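Reducing noise in the shared study rooms of Korkbridge library

Project report, spring term
Group: Kerstin Brekke, Dezső Orbán, Yichen Duan
Supervisor: Barbara Górecki

1. Background

The library in Korkbridge was rebuilt from an old school building, and the study rooms have high ceilings and hard floors. Many students say that they can hear every word from the next table. Our group wanted to find out which times of the day are the most difficult, and if a cheap change in the room could help.

We decided early to work only with the two rooms on the upper floor. The ground floor has the main entrance and the coffee machine, so the sound there comes from many places and it would be hard for us to say anything clear about it.

2. How we worked

We collected answers with a paper form. It was placed on the tables and we received 79 forms back. The form asked where the person was sitting, how long they stayed and what disturbed them most. There was also an empty space for own words, and this part was more useful than we expected.

We also measured the sound level with a meter that we borrowed from the physics department. Each measurement was 30 minutes long. We put the meter in the same place every time, at the height of the ear of a sitting person. Yichen wrote down what happened in the room during the measurement, for example when a group came in or a chair was moved.

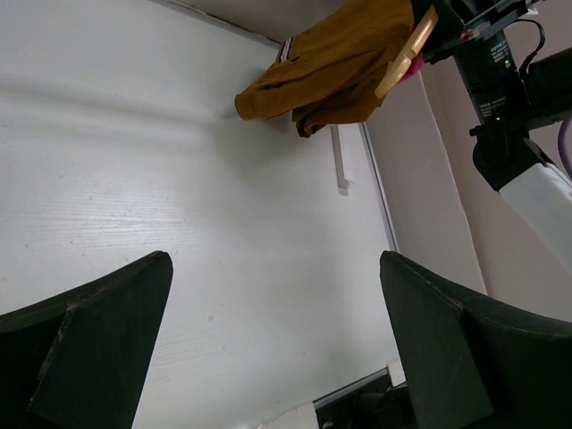
The hard surfaces were the second part of our study. Sound is reflected by a hard wall or table and comes back into the room, and then people speak louder to be heard over it. Tarmo Rozīte from the building office told us that curtains were planned in the beginning but were removed from the budget. He gave us permission to hang thick felt on one wall in the smaller room. The felt cost us 200 euros, which was all the money we had for the project.

3. Results

The most common complaint was not talking but chairs. When a chair is pulled over the floor, the meter shows a short and high peak, and several people wrote that this makes them lose their place in the text. Talking came after this, and then telephones.

The late morning was the loudest time in both rooms. After lunch the level went down and stayed lower until the evening. With the felt on the wall, the average level in the smaller room became 2 decibels lower. This is a small change. Still, some students wrote that the room felt calmer - we cannot say if this came from the felt or from the fact that they could see it.

4. Problems

We had only one meter, so we could not measure both rooms at the same time. The exam period also started before we had finished, and the rooms were then used in a different way than before. We left out the measurements from that week.

5. Suggestions

Soft pads under the chair legs should be tried first. They are cheap and can be changed quickly when they wear out. We also suggest that group work is moved to the larger room before lunch. The felt can stay where it is until the building office decides about the curtains.

The forms and the measurement tables are kept by Kerstin Brekke and can be borrowed by the next group.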